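Kitchen notes from the open day at Hemora

Filed under: worktops, sinks, fruit and veg

I went along to the April open day at Hemora on Monday afternoon, mostly for the tea and to see a robot arm put shopping away. The demonstration was run on a simulated kitchen shown on a big screen, with Krishnamoorthy Krishnan talking us through it and taking questions. I came home with a page of notes about my own kitchen, so I have written them up.

Clear the worktop before you start

The arm works much better with a bare counter, and so do I. Krishnan said most of the dropped items in their early runs came from clutter near the sink. Before washing or chopping anything, move the kettle, the post and the bread bin to one end. Keep a clear stretch on each side of the sink, one for things going in and one for things coming out. It takes me two minutes. 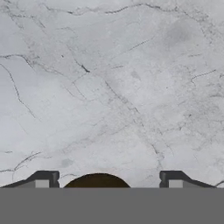 Marble needs more care than most people give it. Wipe up lemon juice, vinegar and wine straight away, as acid dulls the polish and no amount of scrubbing brings it back. Use warm water with a drop of washing-up liquid and a soft cloth, then dry it with a tea towel. Don't use limescale spray or cream cleaner. On a stone with dark wandering veins and grey speckles, like the one under the gripper, crumbs and small spills are easy to miss, so bend down and look across the surface with the light behind it. A plain white worktop shows everything and you can wipe it from where you stand. For an oily mark, mix bicarbonate of soda and water to a thick paste, spread it on, cover with cling film and leave overnight. Try it in a corner first.

Rinsing fruit and veg

Nusrat Ekanayake, who was sitting next to me, asked whether the arm could be taught to wash fruit. Krishnan said they were only working on picking up and putting down for now. That got several of us talking about how we do it at home, and these are the points I wrote down.

Rinse under cold running water and rub with your hands. You don't need soap.

Wash lemons and limes even if you only want the juice, as the knife carries whatever is on the skin into the flesh. For zest, buy unwaxed or scrub with a stiff brush under warm water.

Leave tomatoes unwashed until you want them, and keep them out of the fridge unless they are very ripe.

Cut fruit shouldn't sit out in the bowl. Cover it and put it in the fridge, and use a cut lemon within 4 days.
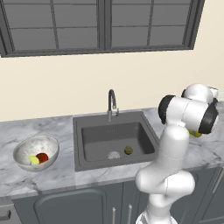 Small things roll, and a round fruit put down in the sink will head for the plughole end sooner or later. Nusrat stands a colander in the basin and puts everything in that. I have started doing the same and it saves fishing about under the tap. Keep the strainer in whenever you are preparing food, and empty it into the food bin each evening.

Once a week, lift the strainer out and clean the underside with an old toothbrush. If your sink has an overflow, pour a jug of hot soapy water through it at the same time. Mine hadn't been done for 9 months and I won't describe it.

The next open day is at the Atden building, and Nusrat is bringing her colander.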